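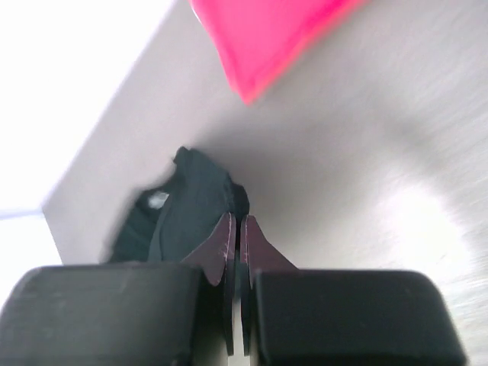

Black Laundry Day

Okay, so I own a lot of black clothes. It started when I was working front of house at Borkudell (black top, black pants, no exceptions) and it never really stopped, and now the dark pile has its own day. Wajid Abbasi asked how I keep from going cross-eyed, and I promised him a page.

The crumpled stage

Everything starts out as a lump. I take the black things one at a time and try not to guess what they are until I've shaken them out, which is half the fun. The small white spot could be a tag or it could be lint, and with black fabric I'm wrong pretty much every time. I keep a lint roller within reach and go over each piece before it gets folded, never after.

The blue logo

I love a black piece with a big bright print on it, because you can find it in the pile with one eye open. A blue pointy star (or pinwheel, Hnat Kostiuk and I have argued about this) with a white stripe slicing through it, spread out on the light wood-grain tabletop where I can finally see what I'm doing. I fold prints so the logo ends up on top, and I don't iron over them, ever. I learned that one on a shirt from my old softball team, the Hultura Rockets, and I'm still sad about it.
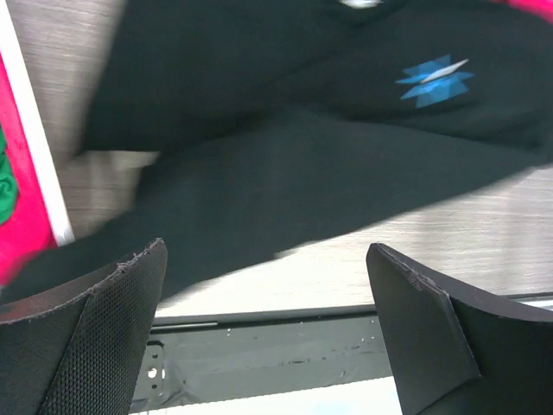 What I do with the pile after

Plain black goes on the left side of the shelf, anything with a print goes on the right, and socks go in whatever box is open. I wash the whole lot cold and inside out, and I hang the good ones instead of using the dryer. My neighbor Rana swears by a splash of vinegar for keeping the color dark. I've tried it 6 times now and can't tell the difference, but she's very sure, so maybe I need better light in the laundry room!

The towels page is next, and Wajid, if you're reading, I still have your gray hoodie.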